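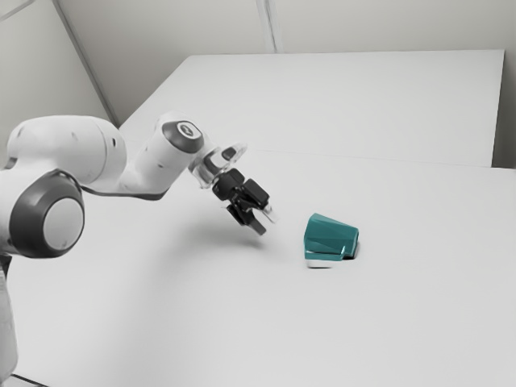

Notes from the Brirbridge open day, typed up on the train so excuse the mess. March, freezing, car park full by ten. Went with a list of questions about money and came back with answers to most of them.

Tukura had the big room upstairs. Sensible people to go to first if you're buying one arm and not ten. They do everything in simulation before they quote – you send them your part, they model it, then you sit with them and argue about reach. I liked that. Half an hour at a screen and we'd already ruled out the bench I had in mind, too shallow. Would have found that out after the bolts went in otherwise.

Prices, as given to me, none of it in writing yet:

Simulation study, 2000. Comes off the bill if you order within the quarter.
Spare finger pads, 50 a set. Ask how long a set lasts, they were vague. "Depends on the part."
Gripper mounting plate, 200. Thought this would be included. It isn't.
Training and first visit, 3570, two days on site, travel on top.

The arm itself they wouldn't price on the day, wanted our cycle times first. Fair enough but I'd hoped for a ballpark. Must send them the shift figures.

Asked about cups and tubs, as that's most of what we handle. Standing up is easy, apparently, lying down is where the hours go. A two-finger gripper can do it but you pay for the setup time, and you need to know how often it realy happens on your line. I don't know. Somebody needs to stand there with a clipboard for a week before we sign anything.

Downstairs was Cirnider, mostly guarding and benches. Good stuff, heavy, dear. Their man reckoned we should budget for the floor before the robot. Ours slopes towards the drain so he may have a point. No price list to take away, they email it.

Moges next door do leasing. Three years or five, service included on the five. Didn't follow the end-of-term bit and there was a queue behind me. Need it in plain words before it goes anywhere near the budget meeting.

Lunch was sandwiches, gone by half twelve. Talk in the afternoon on grant money, couldn't hear a lot from the back and the slides were tiny. Left before the questions.

To do – shift figures to Tukura, measure the bench properly, chase Cirnider for the list, ring Moges. Also find out whether our insurers want a risk assessment before delivery or after, two people told me two differnt things.

Parking was free if you got your ticket stamped at the desk. I didn't.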